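Gullero Packing
@gulleropacking

I have been asked to put together the 2026 robot budget for our little packing shop, so here is a thread about how a $139 line item became my whole personality. 1/

In December we agreed we needed one arm. The quote from Lirano came in and everyone nodded at the price of the arm. The arm is the part you can nod at. 2/

Then come the fingers. Fingers are sold separately. So is the plate the fingers bolt to, the cable, and the cable that goes between that cable and the other cable. $628 before anything moves. 3/

The fingers also wear. Grarkis sells a replacement pair for $139. Lozano sells one for $72 and won't say how long it lasts, only that customers are "very happy." I asked how happy in hours. Still waiting. 4/

My first spreadsheet had one pair of fingers per year. My second spreadsheet had a tab called FINGERS. 5/

If you're planning one of these, budget by the worst thing you'll ask it to pick up. We priced ours for boxes. Boxes are lovely. Boxes have corners and stay the shape they were when you looked at them. 6/

Most of what we handle is plastic film. Film has no corners, no opinion about where its edge is, and it's see-through enough to bother a camera. The sales demo used a box. 7/

So the new plan has a line for trial time on film only. 70 hours, on the calendar, before we sign for a second arm. The boss asked if we could do it in an afternoon. I said sure, whose afternoon. 8/

Also new: a pair of fingers of each kind, bought up front, so we can find out which one hates film less. That's $211 to settle an argument I've been having with a PDF. 9/

Revised total goes in this week. If it gets cut, I'd ask that they cut the paint color upgrade, which is still in there, and which I did not add. 10/

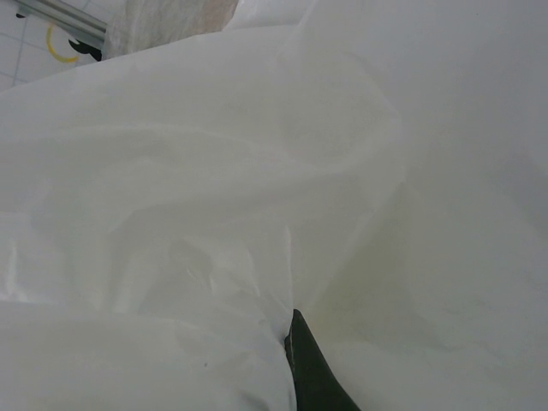
One finger, a lot of film. Please approve the FINGERS tab. 11/11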